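Speaker notes — Drusen team talk, Ibarra Hall, Pastville
Talk runs 10 minutes plus questions. Leave the last slide up while people ask.

Slide 1. Title
Say hello, say who we are. Drusen is the student robotics club. We meet in the basement lab of Ibarra Hall in the evenings, and this year we entered the kitchen table event at Rovomach for the first time. Most people in the room will know the line follower event, so say early that this one is different. No track, no maze. One arm, one table, a set of household items.

Slide 2. What the event asks for
The judges read out a short instruction, such as "put the fruit on the plate." The arm has to do it with no one touching the controls. Teams train on their own table at home and then bring the same program to the event table. Scoring is simple: 2 points if the item ends up where it should, nothing if it doesn't. Don't go through the whole rule book. If someone asks about penalties, say they exist and move on.

Slide 3. How we taught it
We moved the arm by hand control and recorded each run. Every recording has the pictures and the positions of the joints together. We collected 900 runs between October and February. After checking them we kept 700. The rest had a bad start position, a dropped file, or a driver who changed their mind halfway.
Pause here. People usually want to know how long one run takes. Under a minute when it goes well.

Slide 4. The table
Leave these up for a bit before talking.
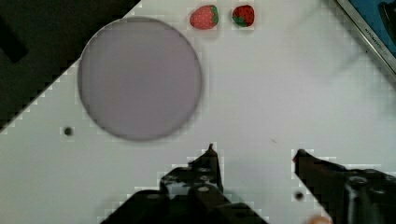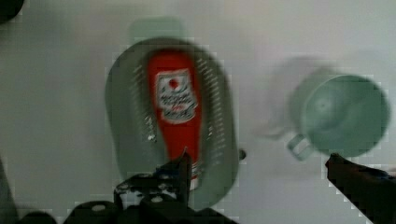
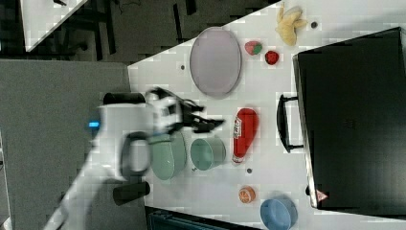
Slide 4, continued. The choice that took us longest was which camera to trust. We started with only the wide view, and the program learned where the arm should go in general but closed the fingers too early. Then we tried the wrist view alone and it lost track of anything outside its small patch of table. In the end we fed it both. Point to the colander with the ketchup bottle in it and show how soft the edges are. A lot of our wrist footage has blur like that, and we argued over whether to throw it out. We kept it, and the club was split on that until spring. Then point to the wide view, where the black gripper is over the green bowl and the arm covers part of it. That kind of overlap is why one camera didn't do the job for us.

Slide 5. What went wrong
Three things, quickly.
Lighting. The lab has windows high on one wall and our evening runs look nothing like our afternoon runs. We should have recorded at both times from the start.
Drivers. Each of us had our own habits. One driver always came in from the left, another went straight down. The program picked up both and sometimes mixed them.
Labels. We wrote the instructions for each run from memory at the end of a session. Some were wrong. Write them before you start driving.

Slide 6. At the event
We finished in the middle of the table. Fruit went well, bowls went badly. The arm would touch a bowl on the rim and push it. Play the short clip if the sound is working, skip it if not — the clip makes sense without me talking over it.

Slide 7. Next year
We want softer finger pads and a fixed lamp. We also want new members to drive in their first week, before they read any code. Sign-up sheet is by the door. The lab is open from 6 p.m. and anyone can come and try the controls.

Questions. Likely ones: cost of the arm (paid for by the department, ask the office), which language we use (Python), can first-years join (yes).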